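Notes on the second-year budget for the glove station

06/03/2022

The spreadsheet for next year has to go in before the end of the month, so I have been going back over what the glove station at Prydderch cost us and what I would put on the order differently. Most of the mistakes were in the small lines.

The gloves themselves were the easy part. We had two quotes, one from Sulline and one from Drutwood, and they came out close enough that lead time decided it. Sulline could ship in four weeks. Drutwood wanted twice that and a deposit. Both quoted per pair, with cables and software included and marker cubes listed as an extra. Check this on any quote you get. We missed it on the first pass and had to raise a second order for the cubes, with its own delivery charge and its own approval.

What I left out altogether was spares. A glove kit has a lot of small joints and brackets close to the fingers, and it gets put on and taken off all day. I had one line for the kit and nothing for wear. By December we had replaced three finger brackets and both cables on the right hand, all of it charged to general consumables, where it looked bad. For next year there is a separate spares line of 2,000, set against the station and not against the lab. If it isn't spent it goes back.

Cables deserve their own paragraph. The ones supplied reach from the hand to the near side of the table and not much further. If your recording machine sits anywhere else you need extensions, and they must be of a type the maker has tested. We bought cheap ones first and lost samples at random for two weeks before anyone swapped them out. Budget for the tested ones, plus clips to hold them to the table legs.

Furniture was the line I argued about most. Vindideck sell a proper recording bench with a fixed overhead mount, and I had it in the draft budget until I saw the price. We used two ordinary tables pushed together and a mat over the middle. The drawback is that everything else ends up on the tables as well.
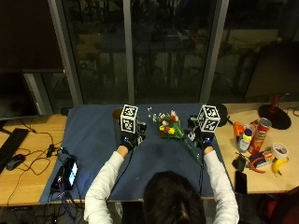
Objects are the other line that people set too low. Tins and bottles last for months. Anything soft, fresh or wrapped does not, and those are the items the training side keeps asking for, as there is so little data on them. Flowers and fruit have to be bought again and again, in small amounts, on somebody's own card. I have moved this to a monthly float with one receipt sheet, and set it at over double what we guessed last time.

Operator time is still the largest figure by a long way. I have allowed for a break every hour and for recalibration after each one, which takes a fair bite out of the usable day. The first-year plan assumed a full day of recording and we never came near it.

Still open: whether to order a second pair of gloves now or wait for the revised model. Sulline have not given a date. I have put the second pair in as an optional line, priced at the current quote, and will remove it if the new model is announced before the order is signed.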